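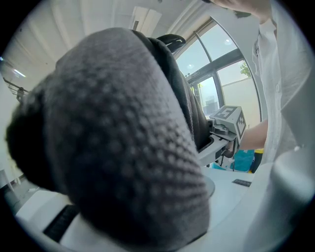 4 min read

Search Drusham Diary
Type and press enter

Friday

Up before six to finish sorting the knits. The gray one was first on the table. It has the small bumps all over, in slanting rows like a waffle, and in poor light you would take it for plain black. Turned toward the window it comes up charcoal. I had been calling it black on the list for weeks, so I changed the list.

I have two piles now, keep and send. Most of the black things went to send. Black shows every bit of lint, and I was tired of going over them with the roller. The waffle knit stays because it keeps its shape and nothing else I own is as warm across the shoulders.

Worked until lunch with one stop for coffee. Folding heavy knits takes longer than I allow for. If I fold them in thirds they spring back open, so I went to rolling, and rolled they fit in the Pirura box with the lid down. The thin ones I folded flat and put on top. Two had pulled threads, which I worked through to the back with a crochet hook. One cuff needs proper mending and I left it on the chair.

Walked to Trerar after lunch to mail the first parcel. It cost more than the last one. The scale said 760 grams, and I had guessed less. Bought gray wool for the cuff while I was there. They had only the Chidiac brand, close enough in color, 80 percent wool.

Rain from 4 on. Did the cuff by the lamp and unpicked it once. The second try is flatter. Soup and bread for supper.

Still to do: the scarves, the bag of odd gloves, and the top shelf, which I have not looked at since June.

Comments (3)

knitdrawer: I roll mine too. Flat on the shelf they get a crease down the front that never comes out.

Marsh Lane: Did you wash the wool before mending? I had some shrink on me.

pegbag80: Please do the gloves next. I have a bag just like that.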